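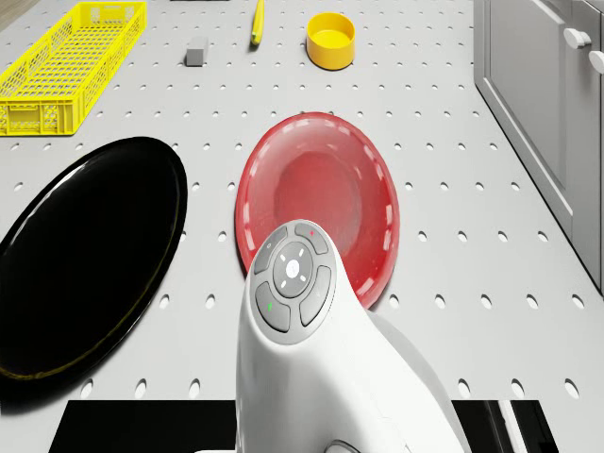 Tabletop layout in the simulator, with the arm, plates, basket, block, banana and bowl.

Is the Skultel simulation package suitable for a teaching lab without a physical arm?

Our department is considering the Skultel package for an introductory course in robot manipulation. The course enrolls 13 students per section, and the department does not own a robot arm at present. The vendor's quotation lists the base license at $543 per seat, with the Zarnari object library offered as a separate item.

The layout attached to this post is one we prepared during the trial period. Students would be asked to write pick-and-place routines for the banana and the gray block, with the yellow bowl and the yellow basket as possible destinations. We would appreciate guidance on three matters. First, is the object library necessary for a first course? Second, does the base license permit students to save and submit their own layouts? Third, has any institution moved routines from this package to real hardware, and with what result?

Posted by Rarnstead Engineering Instruction

Suvarna Lab Support

Our teaching lab has held Skultel licenses for two academic years, and the following reflects our experience with the base package and the library.

The object library is not required for a first course. The base package includes simple blocks and containers, and these are sufficient for lessons on reach, approach angle and grip width. The library becomes useful when the course turns to irregular shapes. A banana is a good test in this respect, as a routine written for a cube will often approach it from an unsuitable direction. Plates are harder still. In a layout such as yours, with the red plate directly behind the arm, we would advise leaving both plates out of the first assignments and treating them as obstacles in a later one.

Students may save layouts under the base license. Submission is less convenient. Each saved layout refers to the library by version, and a file prepared under one version may open with objects missing under another. We ask all students to confirm their version in the first session and not to update during the term. This has removed most of the difficulties.

With regard to hardware, we transferred 5 student routines to a real arm in April. Motion through open space carried over well. Gripping did not, and the closing force had to be set again for every object. The contact settings in the simulator are generous - an object that holds firmly on the screen may slip on the bench. Departments intending to purchase an arm later should reserve time for this work.

One further point concerns the perforated tabletop. We use the holes as a placement guide and give starting positions by row and column, which makes student results easier to compare.

tabletop_user

We only did the trial. It ran fine on the newer machines and slowly on the old ones. Turning off reflections helped, especially with shiny plates. I can't speak to the license terms.

Coursework Technology Desk

The price quoted appears to be the single-seat rate. Before placing an order, the department should ask the vendor in writing whether a classroom rate is available and whether seats may be reassigned between sections. In our case reassignment was permitted, but only after the end of a term, and this was not stated in the quotation.

It is also advisable to request the library as a trial item first. Our instructors used very few of its objects in practice, and the department did not renew it for the second year. The base package was renewed.

Please note that the on-screen control pad and the programming interface are taught in separate vendor tutorials. Students who completed only the first were unable to begin the written assignments, so both should be scheduled before the first graded exercise.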